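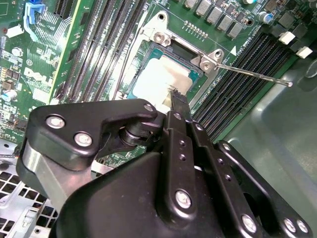
How much should we budget for a second gripper on a board rework cell? Sundlow quoted 762 per unit.

Budget for the gripper, a spare set of fingers and 14 hours of setup. Fingers wear first.

Forum > Automation > Purchasing

Home Topics Tags Log in

Second answer: Get Tehrani to quote too. Sockets need narrow fingertips.

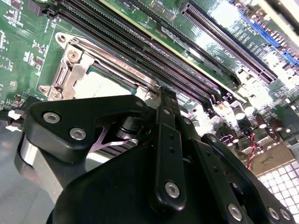 Answer 3 (Ladan Karimi)

Ask for lead time in writing. Ours slipped to July.

Comments

Stustau: Does 762 include the cable?

Gelline: Ours was 93 extra.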